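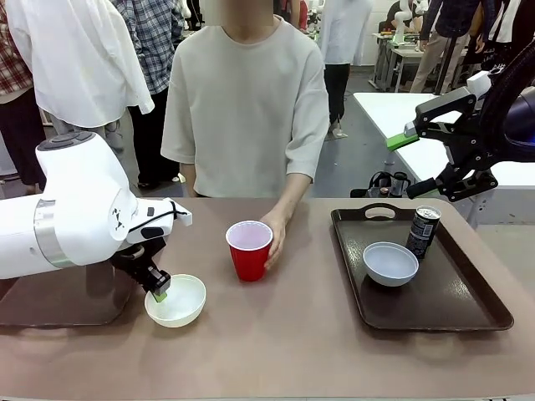 Hullberg stoneware dinner set, 16 pieces: seven months on

Reviewed by Elli Vuorinen, 16 December 2025

I bought this set in May to replace a mixture of plates I had been carrying from flat to flat since college. I wanted something plain, in white, that would go in the dishwasher and the microwave and could be topped up when pieces broke. The Hullberg set met all of that on paper. It has been used every day since, by two adults and a child of six, so this is a report on how it has worn.

What you get

Four dinner plates, four side plates, four bowls and four mugs. The box comes with moulded card trays and nothing was broken on arrival. I paid £60 in the Hosteo spring sale. The full price is higher and I would not have paid it.

There is no serving dish in the set and no pasta bowl. Both are sold separately, and the pasta bowl is the piece I would add first if you eat a lot of soup or stew.

Plates

The dinner plates have a slightly raised edge, enough to keep gravy where it belongs. They are heavy. One weighs 644 grams on my kitchen scales, and a stack of four takes two hands if you are lifting it down from a high shelf. My mother finds them too much and uses a side plate when she comes round.

Knife marks were my main worry, as my last white plates went grey within a year. These do pick up marks. You get thin pencil-like lines after steak or anything else that needs sawing at. Most come off with a cream cleaner and a damp cloth, and I do that once a month or so while the kettle boils. Two lines on one plate have not shifted.

The side plates are the best thing in the set. They are big enough for a sandwich and crisps, and they fit the lower rack of our dishwasher without leaning on each other.

Bowls

The bowls are deep and fairly narrow. Good for cereal, rice and ice cream, less good for salad, where you end up chasing leaves up the sides. Each holds 310 ml when filled to a sensible level, which is a small helping of soup for a grown adult. I fill mine twice.

They get hot in the microwave. Porridge for two minutes is fine, but anything over three and you need a cloth to take the bowl out. The plates are not as bad. I mentioned this to Efua Mensah, who has the same set in grey, and hers do the same, so I don't think I have a faulty batch.

The foot of each bowl is unglazed and was rough when new. It scratched a varnished tray on the second day. I rubbed all four feet with fine wet-and-dry paper, ten seconds each, and they have been smooth since. Check yours before you put them on a good table.

Mugs

I don't like the mugs. The handle takes two fingers and my husband can only get one through. The rim is thick, and tea seems to cool quickly in them, although I have not tested that against anything. They now live at the back of the cupboard and come out for visitors. If Hullberg sold a twelve-piece set without mugs I would point people to that instead.

Tea stains come out with bicarbonate of soda. Coffee stains took an overnight soak.

Breakages and chips

One side plate was dropped on the tiles and broke, which is what plates do. One bowl has a chip on the rim where it knocked against the tap. The chip is small and dark, as the clay under the glaze is brown, so it shows more than it would on porcelain. We still use it for nuts and keys.

I ordered a replacement side plate through the Hullberg website. It arrived in nine days. The white is a shade warmer than the originals -- you can see it if you hold the two together by a window, and not otherwise.

Customer service

I wrote to them about the rough feet before I had sanded them. The reply came from someone called Onni Keskinen two days later, polite and to the point. He offered a refund on the bowls or a set of felt pads. I took the pads. They came off in the dishwasher the first time, so I would have been better asking for the money.

Compared with the others

Before buying I looked at the Altmont everyday set and the Ojala stacking range. The Altmont is lighter and cheaper, and my sister has had it for years with no trouble, but the bowls are wide and shallow and did not fit our cupboard. The Ojala stacks beautifully and costs nearly twice as much. If I had a very small kitchen I might have stretched to it.

Good points

Plates feel solid and sit flat
Single pieces can be bought
Glaze has stayed shiny
Fits a standard dishwasher

Bad points

Heavy
Rough feet on the bowls when new
Mug handles too small
Bowls get hot in the microwave
Chips show dark

Would I buy it again?

At the sale price, yes, for the plates. I would buy the bowls only after handling one in a shop. Hosteo had the set back at full price when I last looked, with the grey out of stock. The matching pasta bowls were still listed singly, and I have put two on my list for the new year.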